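We use cookies to keep this site working and to see which pages are read. Accept | Manage settings

Rotary tables and belt surfaces: frequently asked questions

Reading time: 4 minutes

These answers cover the green-topped rotary tables supplied to packing rooms, bakeries and small parts stores. For roller lanes and straight conveyors, see the separate pages. Last revised Sunday, July 5, 2026.

What is the difference between a rotary table and a curved conveyor?
A rotary table carries goods round a fixed centre and will bring an item back to its starting point if it is not taken off. A curved conveyor has a start and a finish. Sites that need a holding area between two jobs normally want the table. Sites that need to turn a corner want the curve.

What load can the surface take?
The standard table is rated at 60 kg spread evenly over the surface. The rating falls to 30 kg if the whole load sits on one side. Do not stand on the table or use it as a step, including when it is isolated.

How should the green surface be cleaned?
Isolate the table and lock it off. Wipe the surface with a soft cloth, lukewarm water and a neutral detergent, then wipe again with clean water. Work from the centre towards the rim. Do not use a pressure washer, wire wool or anything containing solvent. Clenby neutral cleaner is suitable at the dilution given on the bottle.

Can wax or polish be used to bring back the shine?
No. Polish makes cartons slide and collects dust at the rim. If the surface has gone dull after cleaning, detergent has probably been left on it. Rinse and dry it again.

Are fine lines in the surface a fault?
Not usually. Shallow ridges and slightly lighter bands are common on a glossy surface and are easiest to find under strong overhead lighting. Draw a fingernail across the line. If the nail does not catch, no action is needed. If it catches, or the line has an open edge, stop using the table and report it.

How often does the table need inspecting?
Inspect it visually before each shift. A full inspection is due every 700 running hours. Bearings are replaced at 3000 running hours whether or not they are noisy. Sites that close over the winter should carry out the full inspection in December, before the shutdown.

The table has become noisy. What should be checked first?
Check for tape, strapping or card trapped at the rim. If the rim is clear, note whether the noise is steady or comes once per turn. A steady noise usually points to a bearing. A noise once per turn usually points to the surface or to something stuck to it. Include this in the report, as it decides which parts are sent.

Can the table be used with loose items?
Only in trays. Loose screws, caps and labels travel to the centre or the rim and are difficult to recover. The Vudwood shallow tray is the one we stock. Any flat-bottomed tray without feet will do.
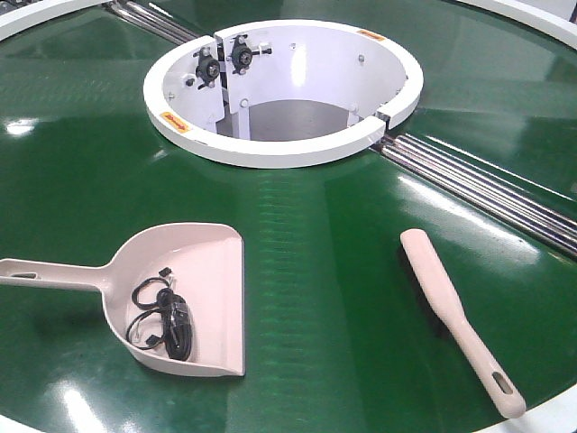 Oltthorpe Handling, Table and Belt Maintenance Department

What is inside the centre hub?
On open-topped hubs, the inner walls carry the bearing assemblies and their fixings, with a divider bracket between them. The space is not for storage. Pens, knives and tape rolls must not be kept in it.

May site staff reach into the hub?
Only with the table isolated, and only to remove a dropped item or wipe the floor of the hub. Use a dry cloth. Do not spray into the opening. Bolts on the inner walls are set to a torque figure given in the service manual and should not be nipped up by feel.

Is a gap in the hub rim normal?
A narrow seam in the rim is normal where it is made with a joint. It should be the same width at each inspection. Record the measurement on the sheet. If it has widened, leave the table isolated and contact the department.

Can a cover be fitted over the hub?
Yes. The Diệp push-fit cover is available in white and needs no tools. Give the hub's inside diameter when ordering, measured at two points.

Who do I contact about parts?
Lamai Yimyam handles parts requests and service bookings. Quote the serial number, the running hours and the question above that is closest to the fault. Orders received by noon are sent the same working day.

Related pages
Roller lanes: frequently asked questions
Isolating and locking off: site procedure
Choosing a tray for rotary tables
Inspection sheet for rotary tables
Returning worn bearings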